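Lindsay Football Notes: Camp Opens With Questions on the Line

The Lindsay football team opened preseason camp this month with a new offensive line coach, a resurfaced practice field and a quarterback job that is still open. The first game is at home against Gultby, which beat Lindsay twice last season, once in the regular season and again in the first round of the playoffs.

Head coach Gavin MacKinnon said after the opening practice that he won't name a starter at quarterback until the second scrimmage. Last year's starter graduated after throwing for over 2,000 yards, and neither of the two players competing for the job has started a varsity game. Both took snaps with the first unit in the opening week. MacKinnon has them switching every other series so that each one works against the same defense.

The bigger concern is in front of them. Lindsay lost three of its five starters on the line, including both tackles. The left side gave up most of the sacks last season, and the coaches have moved a former tight end over to left tackle to see if he can handle speed off the edge. He has the feet for it but needs to add weight. The right side looks more settled, and the center is back for his third year.

On defense there is less to sort out. All four starters return in the secondary, and the linebackers are healthy again after a season in which they were rarely all on the field together. Look for more blitzing on early downs. Lindsay sat back too often last year and let teams run the clock in the fourth quarter, the Gultby playoff game being the clearest case.

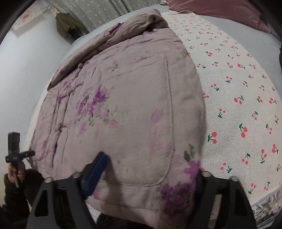

Quilted floral jacket on the bed, next to a cherry print cloth.

The kicking game is still a worry. Lindsay missed six extra points last season and tried only four field goals. A junior who came over from the soccer team has been the most accurate kicker in camp, and he will also handle kickoffs. Punting stays with the backup safety.

Gultby comes into the opener with its running game intact. Its top back returns, along with a fullback who does a lot of the work that doesn't show up in the stats. Lindsay gave up too many yards on first down in both meetings, and that has to change before anything else matters.

Kickoff is at 7 p.m. and the gates open at 5:30. The stands hold 3,000 and both Gultby games sold out last year, so buy early if you want to sit on the home side. Season tickets can be picked up at the main office during school hours. Parking in the east lot is for pass holders only until the fall, and everyone else should use the street entrance on the north side.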